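FOR IMMEDIATE RELEASE

Clandotine Public Library Brings Back Its Winter Seed Exchange, With 215 Varieties to Share

CLANDOTINE – Gardeners who are already dreaming of tomatoes while the snow is still on the porch steps will be glad to hear that the Clandotine Public Library is opening its Winter Seed Exchange again this December, and that the old card catalog by the reading room will once more be full to the brim with beans, squash, lettuce, herbs and more kinds of marigold than most of us knew existed.

The exchange is now in its 11th year. Last season, neighbors from Clandotine, Bastent and the farms along Oberholzer Road took home 1,389 packets, a record for the library and a lovely thing to think about when you drive past all those front-yard gardens in July. This year's drawers hold 215 varieties, many of them saved by local families who have grown the same pole bean or the same sweet pepper for longer than the library has had its present roof.

Anyone with a library card may choose up to 3 packets per visit, and you are welcome to come back as often as you like while supplies last. Cards are free to residents of both towns and can be made up at the front desk in a few minutes, so please don't let the lack of one keep you at home.
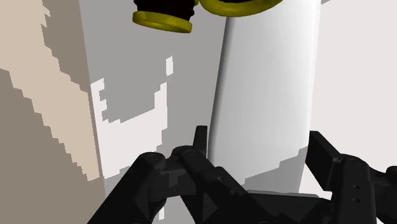 Do I have to bring seeds in order to take some home?
Everyone is welcome to take seeds whether or not they have any to give, though we are always happy to see a labeled envelope come across the desk.

If you do have seeds to share, please make sure they are fully dry and write the name of the plant and the year you gathered them on the outside. A line or two about how the plant did for you is a real kindness to the next gardener. We can't accept treated seed or anything on the state's list of invasive plants, and the desk keeps a copy of that list for anyone who is unsure.

Grodix Garden Supply of Bastent has once again given the paper envelopes and will offer a beginner's talk on starting seeds indoors, held in the community room at 6:30 p.m. on the exchange's opening evening. Children may come along, and there will be cider.

The exchange is open during all regular library hours through the end of the winter. Questions may be taken to the front desk, where a printed list of this year's varieties is also available.

###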